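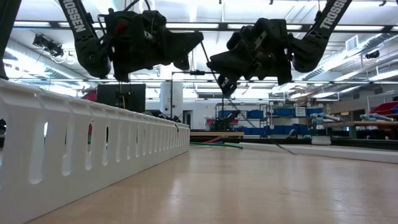 Two arms over the wood tabletop, TROSSEN lettering on both

Rosemary from cuttings, in small pots on a windowsill

Last updated: October

I wanted a low rosemary hedge along the path, and the price of the plants made me go home again with only one. From this one plant I now have the whole hedge, and a few pots which I gave away in Nandach. It took two summers. I write down how I do it, with the mistakes I made the first year.

When to take the cuttings

The best time for me is the end of summer, when the new shoots are still green at the tip but already a little firm at the bottom. If you bend the shoot and it folds like grass, it is too young. If it is brown and hard all the way, it will root very slowly or not at all. I go out early in the morning, before the sun reaches the bush. A bush in flower is not so good, so choose the shoots without flowers.

What you need

A healthy rosemary bush, your own or your neighbour's (ask first).
Sharp scissors or a knife, cleaned with a bit of alcohol.
Small pots with holes in the bottom. Yoghurt pots are fine if you make the holes yourself.
Seed compost and coarse sand or fine grit.
Clear plastic bags, and a thin stick for each pot.
Labels and a pencil. Ink goes away in the sun, pencil stays.

Rooting powder is optional. I used it the first year and not the second, and I could not see a difference with rosemary. With sage I still use it.

Preparing the mix

Mix the compost and the sand half and half. It should feel rough in the hand and fall apart when you open your fist. My first year I used normal potting compost straight from the bag and it stayed wet for so long that most of the stems went black. The grit I buy at Boateng, where they sell it in small bags, and one bag is enough for the whole windowsill.

Fill the pots nearly to the top, knock them once on the table, and water them before the cuttings go in. A pot of the size I use takes 200 ml. Let them stand in the sink until no more water comes out.

Cutting and planting

1. Cut a shoot as long as your finger, just under a pair of leaves. Put it in a plastic bag at once so it does not dry. I take only as many as I can plant within the hour.

2. Pull off the leaves from the lower half. Hold the tip with one hand and draw the fingers of the other hand downwards. Do this slowly, or a strip of bark comes away with the leaves.

3. Pinch out the soft top. The little plant will then make side shoots earlier, and for a hedge you want this.

4. Make a hole with a pencil and put in the cutting up to the first leaves. Do not push the stem directly into the mix. Press the mix lightly around it with two fingers.

5. Put the cuttings close to the edge of the pot. I put 4 in each one. My grandmother always did it at the edge, and they do seem to root better there than in the middle, maybe because the air comes to them more easily.

6. Write the label now and not later. I have a tray where I still do not know which pots are the creeping kind and which are the upright.

Put a stick in the middle of the pot and a plastic bag over it, so that the plastic does not touch the leaves. Stand the pots in a bright place without direct sun. A window to the east is good. On a south window you must hang a thin curtain.

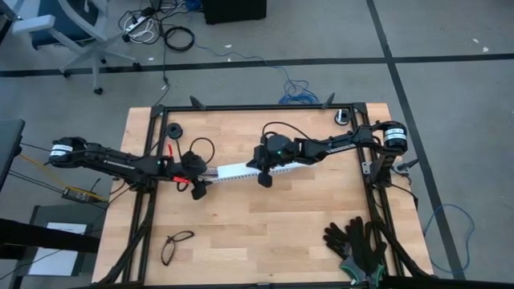 A reader in Flonby wrote to me that the bag does more harm than good with rosemary, and that all the cuttings under plastic went mouldy while the ones left open were fine. I think there is truth in it. Rosemary does not like wet air for a long time. My answer was to take the bag off every morning while I drink my coffee, turn it inside out and put it back. After two weeks I leave it off completely. If your kitchen is not too dry, you can try without a bag from the beginning and compare.

Waiting

Water only when the top of the mix is dry, and from below: stand the pot in a saucer of water, wait until the surface becomes dark, then pour the rest away. Take out any cutting that goes black at the bottom, with the mix around it.

Do not pull on the stems to see if there are roots. I know it is difficult. New light green leaves at the tip are a good sign, but not a sure one, and the roots coming out of the holes are better. Mine needed 60 days before I saw the first white root under the pot. In a warm room it can go faster.

Moving to bigger pots

When you see roots, tip out the whole pot and separate the plants gently. Each one goes in its own pot, with two parts compost and one part grit. Keep them inside or in a cold frame during the first winter. A young rosemary dies from a wet cold pot much sooner than from frost – mine stand on two pieces of brick so the water can run out.

In late spring, put them outside for some hours in the day, then for the whole day, then also at night. After ten days or so they can go in the ground. For the hedge I left the length of my forearm between the plants. It looked very empty at first and I was tempted to plant closer. Now they touch.

The first summer cut only the tips, and never back into the bare brown wood, where it does not grow again easily.

Comments

Anonymous
Can I do the same with the rosemary stems from the supermarket packet? I have some in the fridge and they look quite fresh.

Reply from the author
You can try. Cut a new end under a pair of leaves and use only the ones which are not brown. I had success with two from one packet, the others dried up.

Reader from Panthorpe
Our soil here is heavy clay and I have lost three rosemaries in it. I now plant them on a small mound with plenty of grit below and the last one has come through two winters. Perhaps add it to the page?

Anonymous
The pencil tip is good. All my labels are white by July.

Reader from Flonby
I tried it again with the bag off from the start, five out of six have new leaves. Lavender in the next pot did nothing. Do you take lavender at the same time?

Reply from the author
Yes, the same week, but I choose shorter pieces for the lavender and I keep the mix even drier. Give it some more weeks before you throw it out.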